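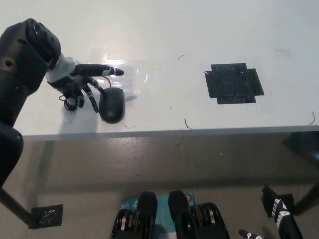

3.2 The desk surface and the things left on it

Figure 1. A wired mouse on a clear plastic sheet, with the black tape mark to the right.

We spent a good deal longer on the tabletop than we had planned, and we hope the reader will bear with us, for small desks are made or spoiled by small things. The surface is plain white, and a white table is a wonderfully frank piece of furniture — every crumb and thread shows. In Figure 1 a few small curled black wires or hairs can be picked out on it, along with a tiny speck of light blue near the mouse. We decided early on to leave such bits in the record, as people at real desks rarely wipe down before they start work.

The mouse is a compact black one with a thin cable. Yatziri Hinojosa, who kept our desk diaries at the Brekby site through November, argued warmly for wired mice over cordless ones, and we came around to her view. A cable has to go somewhere, and where it goes tells you a lot about how a person shares a desk with papers, cups and elbows. Of the 369 diary entries that mention clutter, a good many are really about cords.

The clear sheet under the mouse gave us more trouble. It creases slightly and throws back the overhead light, and in the diaries glare is a complaint that comes up again and again. We kept it all the same, as many of the desks in the Truko survey had some kind of cover on them.

The tape mark is built from overlapping black strips in a plus-like shape, roughly square in the middle with tabs on each side. Its surface is scuffed, and we did not replace it. Scuffed tape was easy enough to find by eye, and Section 3.3 takes up the matter of where things were set down in relation to it.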